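Well, I finally cleared out the rag drawer. I've been promising to do it in this newsletter since spring, and a few of you have been kind enough to ask how it was going (it wasn't). What got me moving was a bundle of microfiber cloths from the Godinho store over in Wondby, which I bought on a whim and then had no place to put. So out came the old T-shirts, the stiff dish towels and one sock I can't explain, and in went the new ones – bright orange, so I can't possibly mix them up with the bathroom set. 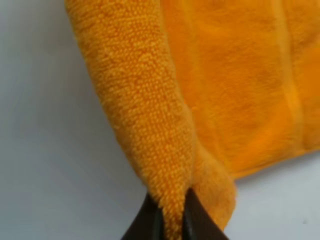
The rule at my house now is two cloths per room, one for dusting and one for anything sticky. I wash them with plain detergent, warm water, and no fabric softener! Softener was my big mistake for years. I'd pull everything out smelling like a meadow and then wonder why my cloths just pushed the water around the counter. I skip the dryer sheets too, and I keep them away from the bath towels, or they come out wearing all the lint.

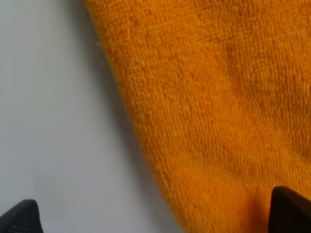

Folding is where I've gotten lazy, and I'm at peace with it. I used to do those tight little thirds you see in the magazines, all lined up on edge, and it lasted maybe a week. Now I lay each cloth out loosely, creases and all, and fold it once. Those thick little loops make for a puffy stack anyway, so there's not much point in fussing. A few wispy fibers stick out along the edge and I leave them alone – if one gets long I snip it, never pull.

Next time I'm tackling the cabinet under the sink, where I believe there are three half bottles of the same spray. If you have a good trick for storing brushes, write back and tell me!

Filed under: Home & Laundry, Tidying Up

© 2018 Windero Newsletter | Contact us | Back to top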